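Ekstead tool library swap is back

Sun 4 May

I stopped by the old Strachan building this morning to see how sorting is going for the parts swap, and wow, there is a lot of stuff in there! People in Ekstead have dropped off 3,000 pieces since the winter, and 1,000 of those came in one go when the Zuswood shop cleared its back room.

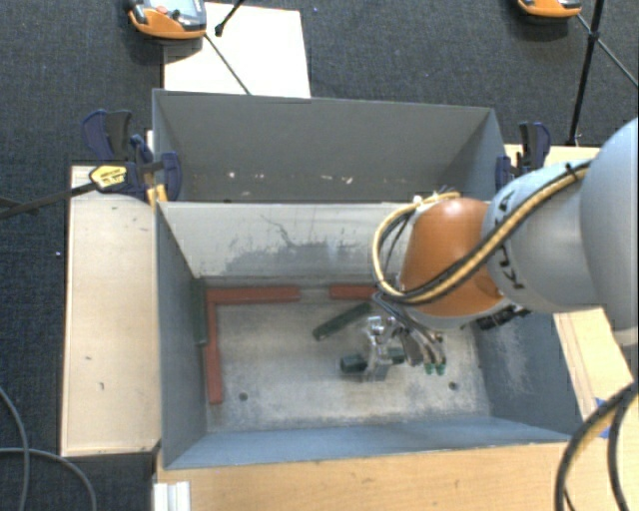

Sorting goes by bin this year, which I like a lot better than the old tables. I'm no expert, but even I could follow it – red bars and green bars share a gray metal bin, with the red ones along the edges of the floor. The bins have clearly had a long life (love those scuffs), and they'll be put out for the swap just as they are.

Doors open the first Saturday in June. Entry is free, the first 100 people get a Grirkico tote, and you can take home whatever fits in it. I'm after short bars for my tomato frames, so please leave me a few green ones!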